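Matte white table marks, and what to do with the woven thing

fernhill_686
Our work table has a smooth white matte top and it picks up tiny dark specks. I wipe it with a damp cloth and some stay put. Also deciding if the dark woven stuff should stay on it or go on a shelf. Top is a Govier, 3 years old.

dot_and_pan
Dish soap, warm water, microfiber. Leave it on for 2 minutes first. I'd move anything woven - it sheds.

mattfinish
Disagree about moving it. Ours sits on a Hetden top and sheds nothing. The specks are probably ink or glue.

dot_and_pan
Mine shed all November. Depends on the weave, I guess.

tallpines
Whatever you do, no 400 grit paper. I tried it on a Fjeld desk and now there's a shiny patch by the lamp.

fernhill_686
No sandpaper, got it. Pictures:
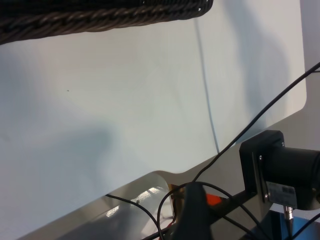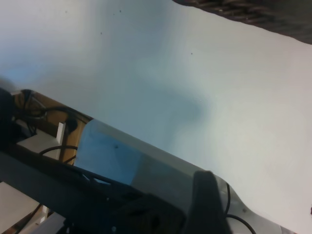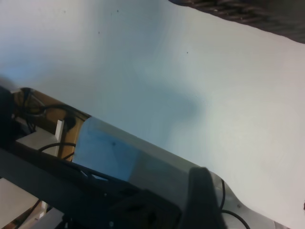 Last one: 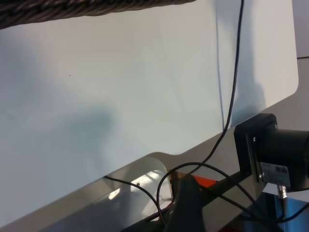 mattfinish
Can you use a melamine sponge on a matte top?

tallpines
Only with light pressure, and try it on the underside first. It is a fine abrasive, so hard rubbing can leave a glossy spot.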